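Good morning all! The kettle's on, I've 40 minutes before anyone needs me, and I promised Ritu Rawat I would finally write down our house rules for simulated kitchen work. So this is going to be a bit of a thread (sorry, and also not very sorry). 🧵

**1/** A bit of background first. I look after the practice notes for Hakotard, our set of simulated household tasks, and at the moment that mostly means fridges. Big ones with two doors and long upright handles, which sound easy until you try to agree on what "opened the fridge" means.

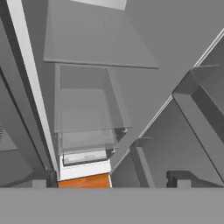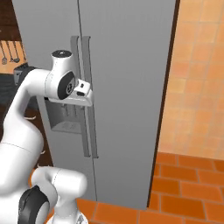
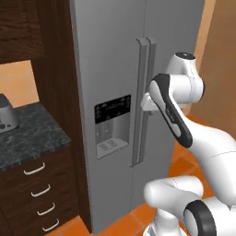 *Hakotard, fridge task, May. Three views, all rendered.*

**2/** Rule one, and I'll go on about it until I'm hoarse: write down what counts as success before you run anything. Our notes say which door, how far it has to swing and how long it must stay there. If you choose the number afterwards you will choose a kind one. I've done it myself, and I was very pleased with my results for a whole afternoon.

**3/** Rule two: name the door from the point of view of somebody standing facing the fridge. Left is their left. We once had 71 runs labelled from the fridge's point of view, bless it, and poor Nawal Hamdy had to go back through every single one with a biscuit in one hand.

**4/** Rule three: look through every camera before you start a batch, and I do mean with your own eyes. A wide view will tell you where the arm is in the room, and a close one can be mostly grey panels at odd angles. Both can be useful! But write down which view you judged the run from, so that the next person judges from the same one.

**5/** Rule four: touching isn't holding, and holding isn't opening. In the third picture the gripper is right up against the handle of the right-hand door, and all I would let anyone write from that still is "contact". Our log has separate boxes for touched, gripped, moved and opened. That makes 4 boxes, and please fill in all of them, even the dull ones.

**6/** Rule five: keep the failures. Put them in the same folder, with the same naming and the same care. The last Skundix batch had 273 runs in it and the ones I learned most from were the ones where the door never budged. Please don't tidy them away into a folder called "misc old", Lanz team, I'm looking at you very fondly.

**7/** Rule six is a small one. If you change the kitchen, even just the colour of the tiles or where a cabinet sits, give it a new version number. It feels fussy on the day and you'll be ever so glad of it a month later when two sets of results won't agree.

**8/** And please, please say "in simulation" in the title of anything you share outside the team, as well as in the notes at the end where only I will read it. A rendered fridge door and the one in your kitchen at home are different beasts, and people do skim.

**9/** Ritu has just asked whether we need a rule for drawers too. We do, and I've got half a page of scribbles on it, mostly about handles. I'll post those once Nawal has been over them with her red pen.

**10/** If your own team does any of this differently I'd love to hear it, particularly how you set the swing angle. Replies are open and I'll get to them after lunch!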